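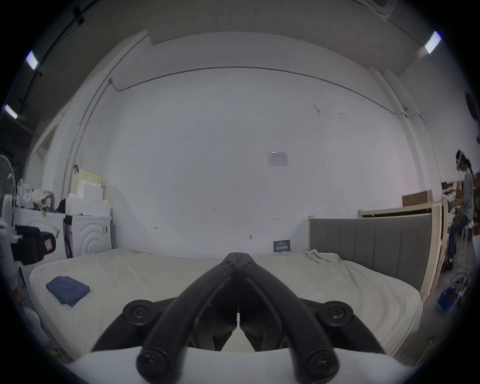 Planning Guide > Hand-Held Grippers > Section 2: Budgeting and Ordering

2. Planning your first practice room

Last updated: February

You picked a great place to start. A bedroom set-up with hand-held grippers costs far less than a full arm cell, and you learn so much from it before the big spending begins! Work through the steps in order, with your Dostby order sheet open next to you.

2.1 Before you ask for a quote

1. Write down the tasks you want to record in the first three months. Keep it short. Bed making, folding and moving cushions all share the same room and most of the same supplies, so they make a good first set.

2. Decide how many people will work at the same time. Each operator needs one gripper per working hand, plus a headset if your plan calls for head tracking.

3. Measure the room. Leave at least 40 inches of clear floor on the side of the bed where the operator will be. If you are using a Girkside floor plan, mark the door swing on it too (people forget this one all the time).

4. Check the outlets. Chargers, the recording computer and any fans or extra lights should not all hang off one power strip.

Caution: Do not run charging cables across the walking path. Budget for wall clips or cable covers now.

2.2 Filling in the order sheet

5. Enter the grippers first. The Vinitz starter kit is $496 per gripper and includes the mount, one set of fingers and a charging cable. The headset is a separate line.

6. Add one spare set of fingers for every gripper. Fingertips wear faster than anything else in the kit, and a spare set is $41. Shipping is the same for one set or four, so put them in the first order.

7. Add the furniture. A used bed is fine! Spend the savings on a firm mattress and two plain fitted sheets, so one can be in the wash while the other is in use.

Note: Our planner Gönül Kurtuluş likes to price furniture and soft goods on their own page. It makes the second room much easier to budget, and you will want a second room.

8. Choose your soft goods. This is the fun part, and it is also where small budgets go a long way. Pick things the jaws can gather a fold of, like the navy-blue cushion resting on the cream bedding, which bunches up nicely where the two fingers pinch it. Stiff, overstuffed cushions are worth having later on, but buy the softer ones first. Look for strong color differences between the item and the sheet, too — they help whoever reviews your recordings.

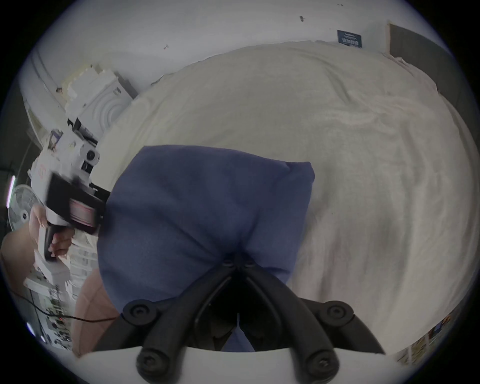 9. Set aside money for replacements. Fabric that gets squeezed all day has a hard life, and seams and corners go first. A cushion with a faint weave and a bit of give, as in the navy one between the jaws, is easy to find at most home stores, so you won't need a special supplier. Buy two of each color and label the spare.

10. Add operator time. Plan on 90 minutes per session, with a break in the middle. New operators need one paid practice session before their recordings count toward your total.

Caution: Do not cut the practice session to save money. Tired or untrained hands drop grippers, and a cracked mount is not covered by the Kļaviņa service plan.

2.3 Sending the order

11. Save the sheet with your room name in the title and send it to Nesrin Dönmez in planning. She will check part numbers and send back a quote with the delivery window.

12. When the quote arrives, compare the finger sets and charging cables against your own count before you approve it. Changes are free until approval.

13. Go on to Section 3, Unpacking and Charging.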